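Why does a kettle click off by itself?

Have you ever stood in the kitchen waiting for the kettle to boil? I do it every morning, and I used to think the kettle must have a tiny thermometer inside, checking the water. I was wrong! The real answer is steam.

Let's start at the bottom. Under the floor of the kettle there is a part called the heating element. When you press the switch, electricity flows through it and it gets very hot. It passes that heat to the water, and the water starts to swirl about. Soon little bubbles appear, then bigger ones, and at 100 degrees Celsius the water is boiling and lots of it is turning into steam.

Steam takes up far more room than water does, so it has to go somewhere. Plenty puffs out of the spout, but a bit of it goes down a little passage inside the kettle – usually near the handle – and that passage leads to the switch.
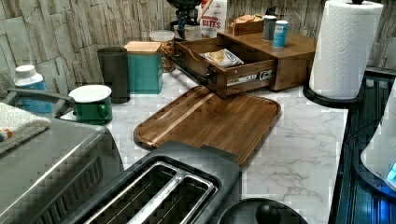 What does the steam do when it gets to the switch?

It heats up a small, thin disc made of two metals stuck together. Both metals grow when they get hot, but one grows more than the other, so the disc has to bend. It bends so suddenly that it snaps – click! – and knocks the switch off.

My friend Setsuko Maruyama has an old Plurklow kettle with a loose lid, and it goes on bubbling for ages if the lid isn't shut. Now you know why. The steam floats out of the top and hardly any reaches the disc, so the disc stays too cool to snap. (Always ask a grown-up to fill and pour the kettle, by the way, and keep well back from the spout. Steam can burn you badly.)

After the click, the disc cools down and pops back into its first shape, ready for next time. That's why a kettle sometimes won't switch on again straight after it has boiled. Give it a minute or two and it will be ready for another go.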